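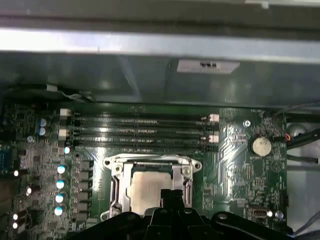
Filed under: Help Desk > Printing & Labels > Solved

Ticket: Seed labels come out with the wrong variety names
Opened by: Blandine Mallet, Sabatier Seed Library
Software: Danine catalog, Lota label printer

Hello! First of all, we love Danine and the whole seed library runs on it now (1,227 varieties, all searchable!). But we have a strange one. When I print a full sheet of labels, the first 12 are perfect and then the names slip down by one. The sowing dates stay where they should be, so I had a lovely sheet telling people to plant garlic in May.

What I tried before writing:
- Restarted the computer and the printer. Same result.
- Printed to PDF. The names slip there too, so I stopped blaming the Lota.
- Printed only the beans. Perfect!
- Printed beans and squash together. Slips again, right after the last bean.

Reply from support

Great testing, the PDF check saved us a lot of time. Could you export the squash list as a CSV, open it in a plain text editor and look at label 13? We'd like to know if there's a line break hiding in the name field. Please don't open it in a spreadsheet first, it may tidy the file on the way in.

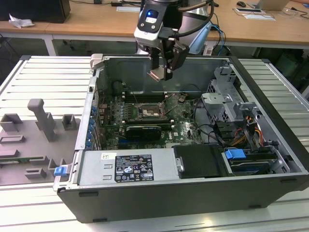 RAKVILLE, September

Found it, and I'm so pleased! Label 13 is a winter squash, and somebody had pasted its name in from an old newsletter with a line break at the end. Danine shows it on one line on screen, so it looked fine to me. I deleted the break, saved, printed the sheet again and every name sits next to its own date.

Then I went hunting with the search you suggested (name field, "contains line break") and found 15 more, nearly all of them tomatoes from the same newsletter. All fixed now.

One small wish: could the import screen warn us about these? We have a big batch of flowers to add before the fall swap, and I'd love to catch them going in.

Reply from support

Wonderful news! The import warning is on our list with your ticket linked to it. For the flowers, tick "Trim text fields" on the second import screen, which clears breaks at the start and end of a name. Breaks in the middle still need the search.

Status: Solved

Contact the help desk | © Danine Support | Back to top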